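Fourth evening of showing the thing how to put snacks in a box. I still don't believe it's learning much, but I'll keep writing it down.

Tillico wants the demonstrations done by hand: you hold a gripper, squeeze, move, let go, and some model is supposed to make sense of it later. Tibor calls this teaching. I taught my nephew to tie his shoes, and he could at least tell me when I'd lost him.

The couch was the work surface again. Cloth gives under the packages, which Tibor says is good for variety. I say it's bad for my back. The crinkly clear bag bothers me most, all shine and no edges. I pinch it wherever I like and couldn't tell you why, so I don't see what a machine gets out of it. The slim dark package is easy by comparison, and I suspect the easy ones are what will end up in the demo video.

Huệ wrote from the office that we're at 3142 clips and the plan says 3875. Asked her who picked 3875. No answer yet.

Did 11 good runs before supper, by my own idea of good. Threw out the ones where I fumbled, then wondered if those were the ones worth keeping. Chalerm thinks so. Tibor doesn't. They can settle it without me.

Wrist sore. Need batteries

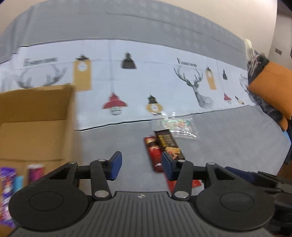
Posted by Graham Ellwood | 9/27/18 | Filed under: Diary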